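What a threshold does

Posted Friday, November 1, 2019

I finally finished the Lustberg book! It took me most of October, and there were evenings when I read the same two pages three times and went to bed cross, but I'm so glad I stuck with it. It's a book about thresholds in buildings. Doors, yes, but also steps, porches, the little change in ceiling height when you go from a hall into a room. Lustberg's claim is that architecture happens mostly at those points, and that the rooms themselves are what's left over.

I don't think I believe the second half. But the first half has got hold of me completely. I've been walking around town stopping in doorways like a person who has forgotten her keys.

The chapter that did it is the one on waiting. Lustberg borrows the idea (from phenomenology, with a lot of German in the footnotes) that we never meet a space cold. We arrive already expecting something, and a good threshold gives that expectation time to change shape. A bad one drops you straight in. Think of a clinic where the front door opens right onto the reception desk and you haven't even got your scarf off before somebody wants your date of birth.

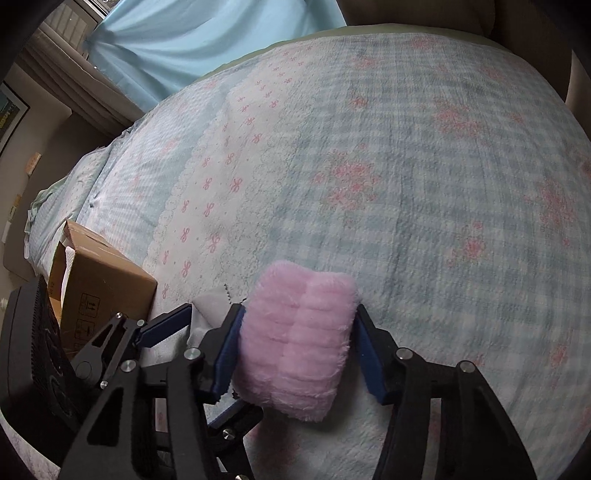

Pink fluff on the quilted bedspread.

I read that chapter on the train and then got to test it the same week, because Hawi Sisay invited me to see the reading room at Skorden. Hawi was on the design team and she is the best kind of guide: she lets you wander around being wrong for a while before she tells you anything. You come in off the street through a low passage, 14 paces long by my stride, with a bend in it. You can't see the end when you start. The floor goes from brick to wood right at the bend, so your own footsteps get quieter, and then the room opens up and it's all north light and long tables.

I loved it. I went back out and came in again, twice. The second time I noticed that my hand had gone to the wall at the bend without my deciding to put it there, and when I looked, the plaster was darker at exactly that height. Everyone does it!

Hawi said the client wanted the passage straight. Cheaper, easier to clean, better for carts. They argued over it for 19 months. The bend survived because Hawi's team built it full size out of cardboard in a parking garage and made everybody walk through both versions. I find that more convincing than any of the footnotes, and I say that as someone who likes footnotes.

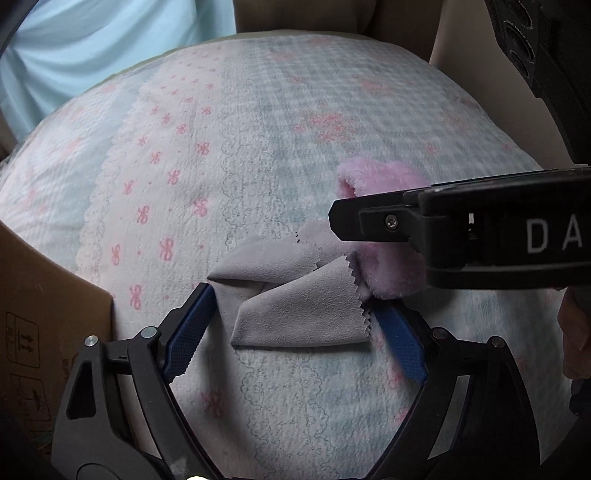

The gray cloth, folded, with its zigzag edge.

So where does that leave theory? Réjean Paquette, who runs the Mok discussion group I go to, thinks it leaves theory nowhere. His view is that the architects made a good passage and Lustberg came along afterward to describe it in longer words. We went at this for an entire evening and I still think he's missing something. I had walked through passages with bends in them my whole life and never felt one until I'd read that chapter. The book didn't build anything, but it did change what I could notice, and surely a designer who notices more has more to work with.

Réjean's answer was that cooks don't need a philosophy of soup. I'm still working on my reply to that.

Where I do agree with him is on the Gekley chapter, which is a slog. There's a floor plan with no scale and no north arrow, and Lustberg spends pages on the "ethical weight" of a stair landing without once saying how wide it is. Skip it on a first read. Go straight from waiting to the chapter on windowsills, which is short and lovely and has a great bit about leaning.

The group is doing the windowsill chapter next, and I've already got two pages of notes. If you've read it, or you know a building with a really good way in, leave me a comment. I'm making a list and I'm willing to take the train.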